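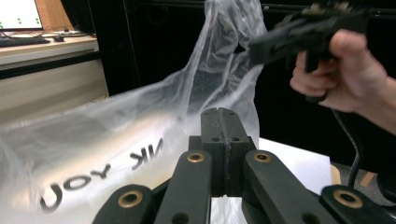 Home Features Shop Floor Standards Archive Subscribe

The bag problem

7 min read

Ask anyone who records handling work for robot training what they would ban first, and a fair number will say plastic bags. Bags change shape every time they are touched. They shine under overhead light, they let you see half of what is inside and hide the rest, and they stick to things. A box has corners that a person and a machine can agree on. A carryout bag has nothing of the kind.

Michalis Fragkou doesn't want them banned. He wants them written down. Fragkou runs practice and training at Wendico, a contract shop in Radcombe that records people packing and unpacking everyday goods with hand-held grippers. The recordings go to companies that build arms for kitchens and grocery back rooms. In March the shop put out the second version of its handling rules, a 16-page document that two other outfits, Bukden and Boyer, have since taken up with small changes.

The first version was mostly about safety: cables, wrist strain, where to stand. It said very little about what made a recording good. Operators filled the gap themselves. One would open a bag with both grippers before reaching in. Another would hook a single finger under the rim and drag. Both got the groceries out, and the two sets of recordings could not be used together.

"We had 1,000 bag episodes and I couldn't tell you what the rule was for any of them," Fragkou says. "There wasn't one. People were doing what felt right on the day."

The new rules start before anyone picks up a gripper. The table is wiped and cleared. The finger pads are checked for wear, and the joints are opened and closed by hand to feel for grit. Cables have to hang free on the operator's side with enough slack to reach the far edge of the table. If a cable pulls during an episode, the episode is thrown out, even if the task was finished.

Then comes the bag section, which is the longest. A bag must be set down in a different position each time and may not be smoothed or propped open by hand first. The operator is to approach with the gripper open wider than seems necessary, come in from above or from the side, and pause before closing.

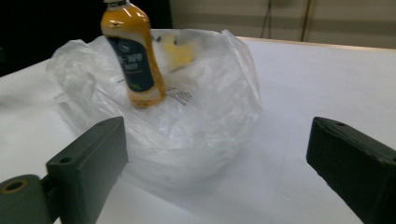
Bottles get a page of their own. A squeeze bottle is soft in the middle and hard at the cap, and a grip that works when it is full can dent it when it is half used. The rule is to close until the bottle stops moving, then stop closing. Lifting starts straight up. If film comes up with the bottle, the operator lowers it, lets go and tries again, and all of that stays in the recording.

That last point caused the most argument. Boyer's version lets operators cut failed grasps if the second try is clean. Wendico's does not. Fragkou thinks a machine that has only ever seen clean lifts will have no idea what to do with a snagged one. The people at Boyer say their customers pay for finished tasks and complain about the rest. Both shops now tag retries the same way, so a buyer can at least sort them out later.

There are plainer rules too. No talking to the person at the next table during an episode. Use goods that look the way they do in a real kitchen, labels on. Replace a bag when it tears - but not when it only looks tired, as creased bags are most of what people have at home.

Bukden added a line about breaks after its operators reported sore thumbs, and Wendico copied it back into its own document. Fragkou keeps a list of changes for the next version. Paper bags are on it, and so are handles, which the current rules barely mention. He has been trying out wording on the Sunday shift, where the crew is small and quick to say when a sentence makes no sense.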